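Block Sets Return to the Lending Shelf

The plastic shape blocks are back in circulation this February after two months away for sorting and washing. Members who had a reservation carried over from the winter have been moved to the front of the list and don't need to book again.

The collection now stands at 1,711 pieces, of which 1,101 are shape blocks and the remainder are boards, trays and stacking rings. Unai Palacios went through every tub over the break, matched the loose pieces to their sets and took out anything with a split seam or a sharp edge. In all, 90 blocks were retired. Replacements for most of them came from Ravberg, whose ribbed blocks are close enough in size to mix with the older Diker sets.

The ribbing makes a difference for small hands. Smooth blocks slide off each other on a hard surface, and several families told us their toddlers gave up on them quickly. A textured face gives the fingers something to hold, and children who like to feel a shape before they place it tend to stay with these longer.

Blocks go out in cloth bags, and a flat board can be added to any loan at no charge. We suggest taking one. Carpet is hard to build on, and a board also marks out a place for the blocks to live while they are in use. The large maple boards are heavy, so please carry them with two hands and keep them out of the bath and off radiators. A damp cloth is enough for cleaning.

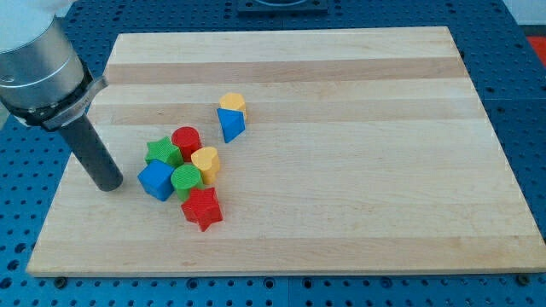 Shapes to Ask For

Most bags hold a mix. The heart will stand upright on a flat surface, though it takes some patience, and the cylinder stands on end easily and makes a good post for a first tower. Stars are best laid flat. The triangular prisms are the ones children tip over most, and they work well as roofs once there is something underneath them.

Balakrishnan Shetty has written a short card of games to go with each bag – color sorting, finding a shape by touch with eyes closed, and copying a row someone else has made. The card is printed on both sides and should come back with the blocks.

Loans and Returns

Bags may be kept for three weeks and renewed once. The deposit is 50 cents a bag, refunded on return. Please check under the sofa before bringing a bag back – the yellow hearts are the hardest to replace, and Ravberg does not sell them singly. Returns are taken at the side desk until 4:30 p.m.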